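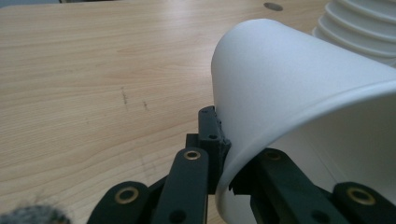

Progress Report: Cup Handling and Stacking, Conport Site
Prepared for the Benari Fund
Period covered: June through August

We have had a very good three months! When we wrote our last report, cup stacking was a line on a list and we were still arguing about which cups to buy. It is now the activity we run most often, and the one people ask to stay late for.

Supplies. We settled on plain white paper cups with a rolled rim. The first order was 1,000 cups from Casado, and we followed it with 200 from Flurov to compare. The Flurov cups nest more tightly and are harder to pull apart once they have been pressed down, so we will stay with Casado for the fall. Cups with a bent rim come out of use at the end of each session and go to the paint shelf.

Sessions. We completed 118 sessions against a target of 100. Each one covers the same three jobs: taking a single cup from the table, turning it over, and adding it to an upside-down stack. Turning it over is where the time goes. A cup lying on its side rolls when it's touched, and if it is squeezed too far from the rim the wall dents and it won't sit straight on the others. We now teach picking up by the rim from the first session - a small change, and we only wish we had made it in June.

Room and table. The light wooden table with the rounded corners has worked out well. We keep the stack near the middle, so either hand can reach it, and leave the near part of the tabletop free for single cups. The carpet is a blessing when a tall stack goes over, although picking up afterward still takes longer than we planned for. We have added ten minutes to the end of each session for that.

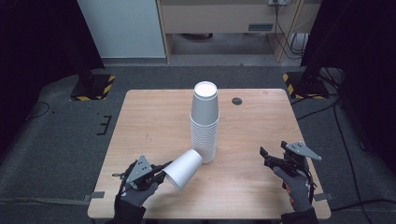 Conport asked at the midpoint review whether the stacks need to be so tall, and whether two shorter ones would mean less time spent on the floor gathering cups. It's a fair question, and we tried it for a week. Spills were smaller, but the last few cups on a tall stack are the ones that call for a steady hand, and we would hate to lose them. Our plan is to start everyone on two short stacks and move to one tall stack in the second half.

Budget. Spending is on plan. The one item over was cups, owing to the extra Flurov order, and we covered it from the amount set aside for table coverings.

Next period. We want to add sorting by size and would like to bring in a second table by October. A quote for the table will follow separately.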